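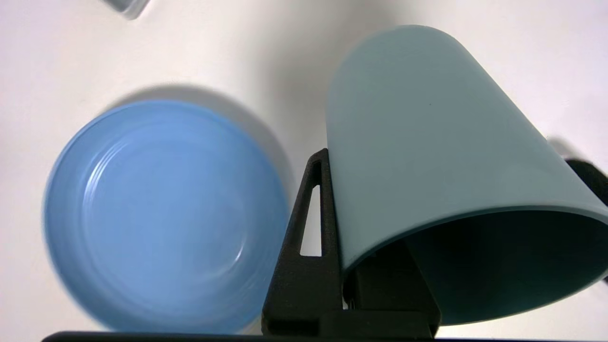
June 19, 2020

So I finally deleted the old pour controller. All of it! Two files, one giant switch statement and a comment at the top that said "temporary" (it was mine, and it was not temporary).

If you've been reading for a while you know the setup. Cup goes in the gripper, bowl sits on the table, arm tips the cup over the bowl. It sounds like the kind of thing you knock out in an afternoon, and the arm part kind of is. The software part has eaten most of my June. I've been doing all of this with empty dishes because I want the motion right before I let anything spill on a table I have to wipe down myself.

The old way worked like this. I had a list of joint positions I'd saved by hand, and the controller walked through them one after another. Move the bowl a little and the whole list was garbage. I kept adding special cases (bowl left, bowl far left, bowl left but the cup grabbed low) and at some point I realized I was writing a really bad planner, one if-statement at a time.

The new version is called Fonda, for no reason except that I liked the sound of it and the folder needed a name. Fonda doesn't know any joint positions. It gets two things from the vision side, the bowl's center on the table and the cup's axis in the gripper, and it plans the tilt so the lip of the cup ends up over the bowl. That's the whole idea. I wish I'd started there.

Now the annoying part. The wrist camera is great for seeing what's in the fingers and kind of lousy for everything else. A cup in the gripper takes up a huge piece of the view, and the bowl sits off to the side and goes soft at the edges. My first bowl detector was fitting an ellipse to the outer rim, and when the rim went blurry the center wandered all over the place. I plotted it over 200 images and the dots looked like somebody had sneezed on the graph.

What fixed it was pretty dumb. The bowl has rings molded into the inside, and I'd been throwing them away as noise, with a blur step I put in on purpose! I took the blur out, let the fit use the rings as well as the rim, and the center settled right down. Same 200 images, and now the dots sit in one little clump. There's still a problem when the light bounces off the inside and washes out part of the rings, so I have it fall back to the rim and lower its confidence when that happens.

The cup was the next headache. I'd assumed the gripper would hold it dead straight, because that's how it looks in the simulator. Real cups taper. You squeeze a tapered cup between two fingers and it can rock a bit, and suddenly the thing you're tilting is not at the angle you think it is. So now there's a short check after every grasp: look at the side of the cup, estimate the axis, compare it to the gripper, and hand the difference to Fonda as an offset. The worst one I've seen so far was 22 degrees. I had been pouring with that error baked in and blaming the arm.

Also — and I'm a little embarrassed by this — I was reading the camera image and the joint angles on two different clocks. The image was always a bit older than the pose I matched it to. When the arm is still, who cares. When it's moving, the bowl appears to slide across the table by itself. I spent an entire evening looking for a calibration bug before I thought to check the timestamps. I now buffer the last 20 joint readings and pick the one closest to the image, and the sliding bowl is gone.

Glass is still on the list. Clear things on a white table give my detector nothing to grab onto except a few reflections, so for now the planner just gets a no-go zone that I type in by hand. Yes, I know, that's a hand-saved number again. I'm aware of the irony and I've put a comment on it. The comment says "temporary."

Next up is slowing down the last bit of the tilt, which currently has all the grace of someone emptying a bucket off a porch. I want a speed curve I can edit in a config file without restarting everything. After that I'll clean up the logging and put Fonda up where people can download it, if I can get the install steps down to something I'd be willing to follow myself.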